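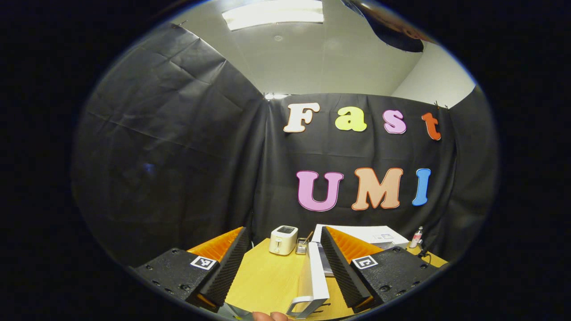 Black sheeting and cloth clipped up beneath a ceiling light panel.

Home | Industry News | Natural Gas

Hodero Restarts Compressor Station on Purnach Gathering Line

2019-08-11

Hodero has returned the Purnach compressor station to service after replacing two reciprocating units with a single electric-drive centrifugal machine. The station moves gas from the Trulel field to the Pop processing plant and had been running at reduced throughput since February, when a crankshaft bearing failed on the older of the two units.

The new compressor is rated at 3000 horsepower. Hodero said suction pressure at the station inlet has dropped far enough to bring 24 low-pressure wells back onto the line, most of which had been shut in or produced only intermittently during the outage. Higher-pressure wells on the north side of the field were not affected and continued to flow through a bypass.

Line pressure between Purnach and Pop is now being held at 696 psi, the level specified in the original gathering agreement. The operator plans to keep it there through the end of the quarter while it collects vibration and seal-gas data. A decision on raising the setpoint will follow an inline inspection of the downstream segment — the oldest pipe in the system, and the part with the most repair sleeves.

Electric drive removes the exhaust emissions of the gas-fueled engines but makes the station dependent on the local grid. Hodero has installed a second transformer and kept one of the retired units' fuel gas skids in place to supply a standby generator. The generator will carry controls, lube oil pumps and lighting. It is not sized to run the compressor, and a power failure would send gas to the bypass until service is restored.

The project took 79 days from first isolation to first gas. Foundation work accounted for most of that time, as the existing concrete blocks had to be cut down and re-anchored for the smaller skid.

At Pop, inlet volumes have risen since the restart, and the plant has put its second dehydration train back on line. Liquids recovery figures for the period have not been released. Hodero expects to file updated throughput numbers with its next operating report, along with a schedule for removing the remaining idle piping at Purnach.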